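How to Hang Peel-and-Stick Wallpaper in a Patterned Print

Posted 16 May 2024

Peel-and-stick wallpaper is sold as a job you can finish in an afternoon, and with a plain color you usually can. A repeating pattern takes longer. Stripes, zigzags and herringbone prints show every small error, and an error at the top of the first strip gets bigger as you work across the wall. These steps are for a bedroom or hallway wall in fair condition. Bathrooms need a different product.

What you need

Wallpaper, plus one spare roll
A four-foot level
Tape measure and pencil
Utility knife with a pack of new blades
Plastic smoothing tool with a felt edge
Wide putty knife
Step ladder
Mild dish soap and a sponge

Work out how much to buy

Measure the width and height of the wall in inches. Divide the width by the width of one roll and round up to get the number of strips. For the length of each strip, take the wall height, add four inches for trimming, and then round up to the next full pattern repeat. The repeat is printed on the label. On a large print it can be 24 inches or more, and you will throw away a fair amount of paper.

Buy all the rolls at once and check that the batch numbers match. I ordered a gray print from Florkdale in two orders, and the second batch was a shade warmer than the first. The rolls were both marked 1178, but that was only the style number. The batch number was on the inside of the wrapper.

Prepare the wall

Take off outlet covers and switch plates after turning off the power to them at the breaker. Fill nail holes, let the filler dry, and sand it flat. Run your hand over the whole wall. Any bump you can feel will show through vinyl.

Wash the wall with a little dish soap in warm water, then go over it with clean water. Leave it overnight. New paint needs much longer, and most paper makers ask for four weeks. Flat paint is the hardest surface to stick to, and satin or eggshell is the easiest. If you have flat paint, put on a coat of primer first. I used Tanner primer in the hallway and had no lifting at the edges.

Mark a straight line

Do not trust the corner of the room. Very few are straight. Measure out from the corner by the width of one strip, less half an inch, and draw a light pencil line from ceiling to baseboard with the level. The first strip goes along this line, and the extra half inch wraps into the corner.

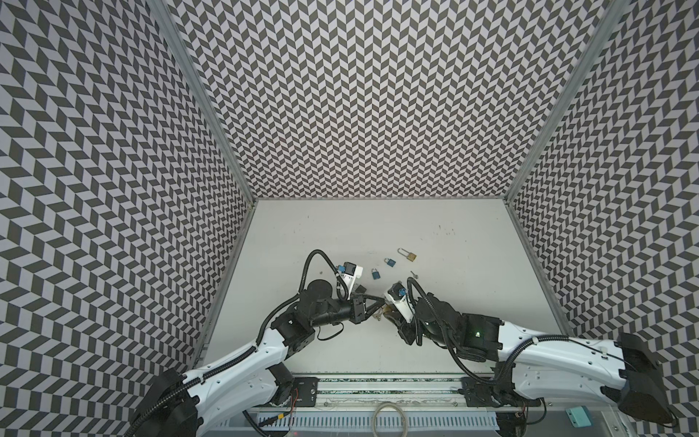 If you are covering more than one wall, start in the corner people notice least, usually the one behind the door. The pattern will not meet perfectly where the last strip joins the first, and it is better to have the mismatch there.

Do not wrap a full strip around an inside corner. Cut it so half an inch goes past the corner, then start the next wall with a new strip that overlaps it. Draw a new level line for that wall too.

Hang the strips

Peel back the top foot of the backing. Line the edge up with your pencil line, leaving two inches over at the ceiling. Press the top down and smooth from the middle out to the sides. Pull the backing down a foot at a time and keep smoothing as you go. A second person makes this much easier.

If the strip drifts off the line, stop and lift it back to where it was last straight. Pull slowly, close to the wall. Stretched vinyl shrinks back later and leaves a gap.

Match the second strip at eye level first, then work up and down from there. Some brands butt the edges together and others overlap slightly. The Valldale paper I have used overlaps by a quarter inch. Check the sheet that comes with yours.

Trim

Hold the putty knife tight in the angle of the ceiling and cut along it with the utility knife. Change the blade every two strips. At outlets, paper straight over the box, cut a small X in the middle, and trim back to the edge of the box before putting the cover on.

Go over every seam once more the next day. Small bubbles can be pricked with a pin and pressed flat. Keep the leftover paper rolled up in a closet for patches.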